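The Grain Problem

Release notes, as kept by the night shift

1. Jademum 6

The planner believed in cups. This was our doing. We had shown it cups for most of October, and when a young mind sees enough cups it begins to suspect that everything is one, or is about to be. Plovavo, the company that paid for the cups and for us, wanted a program that could clear a table. Any table, said the contract. The contract had been written by somebody who ate lunch at a desk.

I had the night shift, which meant I had the logs. The day people got to watch the thing move. I got to read what it had been thinking, line by line, with a sandwich. Version 6 was confident in the way of people who are good at one pub quiz category. It reported cup, 0.65. It reported cup, 0.65 again. It closed on the cup, lifted the cup, carried the cup across the workspace and set it down with great care, and the force reading for the whole trip was that of two fingers holding nothing.

I wrote in the margin: carried air, gently.

2. Jademum 7

We added a check. If the fingers closed all the way, the planner was to conclude that it had missed. You would think this was a small thing to tell somebody. Version 7 took it badly. It closed, felt itself close, logged MISS, opened, moved two millimeters to the left, and tried again. It did that until it reached the edge of its permitted world, and then it worked its way back.

The perception module, which we called Drutden after a town one of us had once been stuck in, kept insisting through all of this that the cup was right there. The planner believed Drutden, as it had been told to. I have worked in offices like that.

By two in the morning the log was 65 pages long and I had started reading it for the plot.

3. Jademum 8

The day people blamed the lamp. The day people always blame the lamp. They moved it and left me a note saying the problem was solved, and then they went home, where they presumably have tables of their own.

Version 8 ran for 15 minutes before it found another cup. It found it in a different place, I'll give them that. I pulled the input for the step where the confidence jumped and put it up on the big monitor, and then I sat and had the second half of the sandwich.

Bare wood and a patch of glare, with the pads standing open on either side. The grain in the upper left did go into a bit of a swirl. I tilted my head. I squinted. I tried, in a spirit of fairness, to want a cup very badly, and for a second there I nearly had a handle.

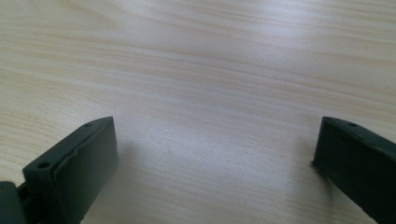

4. Jademum 9

What we had never taught it was the word for nothing. Every picture in the training set had something in it, on the theory that pictures of nothing were a waste of disk. So Drutden had come to treat the question "what is on the table" as one with a guaranteed answer, like a child who has only ever been given presents. Shown some wood, it picked whichever part of the wood was trying hardest.

I put in a request for empty tables. Plovavo asked what they would be paying for, exactly. I wrote back "tables, empty" and attached a budget line. They asked whether the tables could at least have something on them.

In the end I took frames out of our own failed runs, all those patient closings on air, and labeled them by hand. It is restful work. You look at some wood and type "none." You look at some more wood. Around the middle of the second night I caught myself hesitating over one with a dark knot in it and had to go walk up and down the hall.

5. Jademum 10

Version 10 got the new label and loved it. It looked at a bare table and reported none, 0.98. It looked at a table with a mug, a spoon and a plate on it, and reported none, 0.97. It then declared the table clear and parked itself, eleven seconds after startup, which remains the record.

The day people were thrilled with the time and put it on a slide.

I lowered the weight on the empty frames and wrote a little module to sit between Drutden and the planner and ask, before every grasp and before every surrender, whether it was sure. I named the module Mengal. It had one job, and it did the job by nudging the viewpoint over a bit and looking again. Glare slides when you move. A mug stays where it was put. It took me four versions and a good many sandwiches to write that down, and it's in the first chapter of a book I own.

6. Jademum 11

I ran it alone, late, with the hall lights on their timer.

Bare table. Drutden said cup, 0.58. Mengal said look again. The viewpoint shifted, the bright patch went with it, and the number fell to 0.31, then 0.12. The planner waited. There is no line in the log for waiting, only the gap between two timestamps, and this one was long enough that I put my food down.

Then: none. Hold position. Fingers open.

I added the version number to the sheet and under comments I put "declined a cup." Then I set my own mug in the middle of the table, with an inch of cold coffee in it, and started the next run. Mengal looked. Mengal looked again. The planner closed, lifted, and carried the mug to the drop zone, which the day people had moved that afternoon and had not mentioned to anyone, and which in the planner's map was still a place some way past the end of the table.

I've opened a ticket about the map. It's under floor.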